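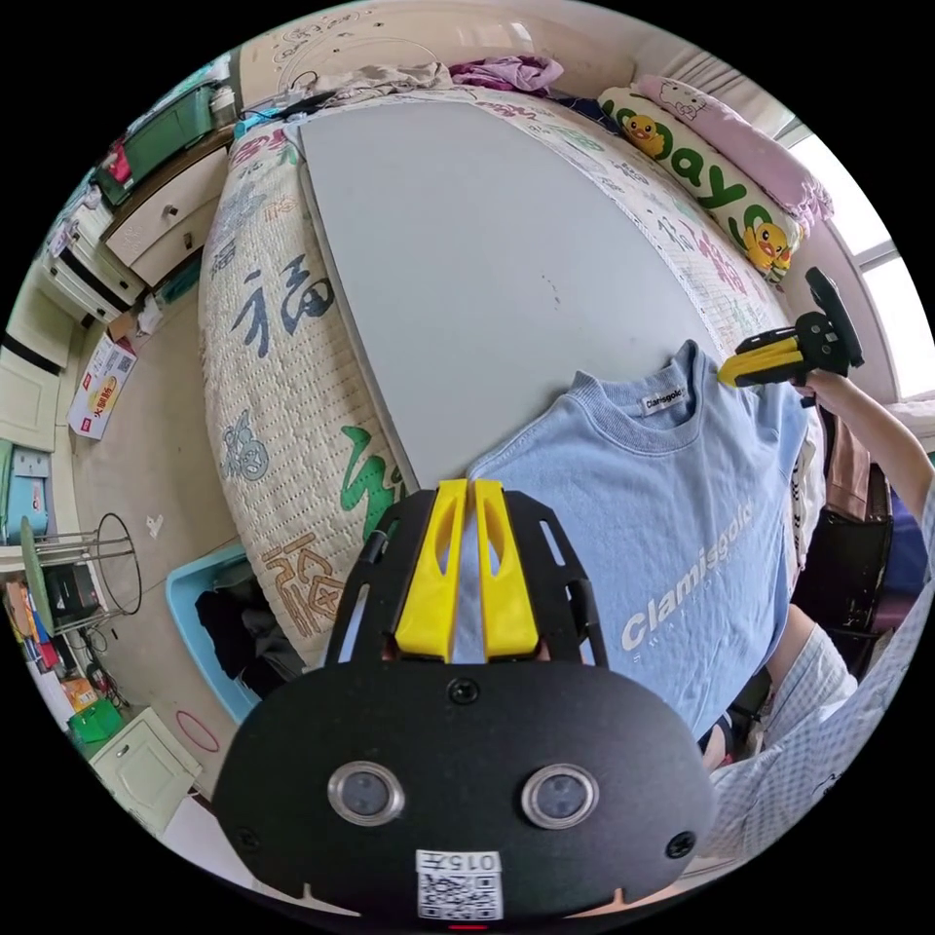 A shirt on a bed. Julville shoppers have been asked to check the label before sending theirs back.

Shirtmaker Killov has agreed to stop calling its bestselling work shirt "non-iron", after 979 customers wrote in to say that they had been ironing it.

The shirt, sold as the Arruda, went on sale in August with a swing tag promising a crisp finish "straight from the line, every time". The promise rested on Gravulon, a coating applied to the cloth before cutting, which the company said would persuade the cotton to return to its original shape. Customers say the cotton has had other ideas.

New labels will describe the shirt as "easy to iron". Several buyers have pointed out that this is a different thing.

Killov, which employs most of one industrial estate on the edge of Julville, had defended the claim for months. Its first reply to complainants suggested that they were hanging the shirts wrongly. A second letter enclosed a diagram. A third, sent to fewer people, asked whether the creases might be "a matter of expectation".

Managing director Gebhard Camenzind said on the shop floor this week that the company stood by its cloth.

"In our tests the Arruda came through perfectly," he said. "We washed it, we hung it up, and it looked very smart."

Asked how many times it had been washed, he said 3. Asked whether the average owner might wash a shirt more often than that, he said he could not speak for the average owner.

He was wearing a jumper.

The trouble seems to start at the collar, which by most accounts is the first part to give up. Letters seen by this paper describe points that curl upwards by mid-morning and a placket that ripples "like a crisp". One man wrote that he had been sent home to change before a job interview, by his mother, who was not interviewing him. Another said he had bought five in the same blue on the strength of the tag and now owned an iron for the first time in his adult life, the cost of which he would like back.

He will not be getting it. Killov is offering refunds on shirts only, and has so far paid out on 767 of them. Claims for irons, boards, spray starch and one trouser press have been turned down, although the owner of the trouser press has said he intends to write again.

To qualify, the shirt must come back clean, with its care label attached. It need not be ironed. The company has asked us to make that clear, after a number of people ironed theirs before posting them, apparently out of politeness. Staff in the returns room then had some difficulty seeing what was wrong.

A further 800 unsold shirts are being relabelled by hand. The new tag is slightly smaller than the old one, so the words "every time" can still be read along the bottom unless the sticker is put on straight. A batch in the factory shop yesterday afternoon had not been put on straight.

Trade there was brisk all the same. The Arruda has been marked down, and the queue at the till was longer than anything the shop saw when the shirt was supposed to work. Most of those waiting said they had ironed their shirts all along and saw no reason to be put off. A couple buying three between them said the cut was good across the shoulders, and that they generally did the ironing in front of the snooker.

The shop has also sold out of ironing board covers. These are made by Killov too, and they come treated with Gravulon — the packet says they will lie perfectly flat.

Camenzind would not be drawn on whether the coating has a future. He did confirm that a Gravulon bed sheet is due in the spring, and that it had been planned for some time. The wording on the packaging has yet to be agreed. An early version described it as "relaxed".

Refund forms are available at the factory shop until the end of next month. Customers are asked not to fold them.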